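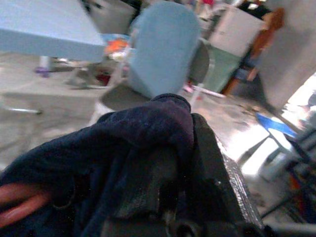
Wosis Gripper Bench - Support Tickets

Ticket: Cloth slips in right gripper during hanger task
Opened by: Ailbhe Breathnach
Assigned to: Tadhg Tully
Status: Open, waiting on pads

Ailbhe, 9:40
Comparing the Rafferty fingers with the Drustley set on the hanging routine. Navy cloth, pink hanger, same table for both. Rafferty holds fleece beautifully at low speed! Once the arm swings fast the fold creeps toward the fingertips. Grip force setting is 300 on both sets.

Tadhg, 10:15
Great comparison, thanks. Please try 1000 and leave the speed alone. Can you also send a view with both arms in it?

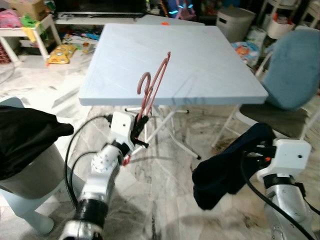 Head view: hanger in the left gripper, navy cloth in the right.

Ailbhe, 11:05
At 1000 the creep is gone on the Rafferty set - lovely result. Drustley still lost the cloth twice in 7 lifts. I went up to 2000 on Drustley and the controller threw an overcurrent warning, so I backed off.

Tadhg, 11:30
Don't go past 1000 on Drustley until Finbarr has looked at the current limit. The hanger side is fine where it is, hard plastic needs far less squeeze. Which pads are on the Drustley fingers?

Ailbhe, 11:50
The original ones. I'd love to try the softer Prendovon pads, they did so well on towels in April.

Tadhg, 12:10
Two pairs requested from Finbarr. Rerun at 300 and 1000 when they're on and attach the force logs here.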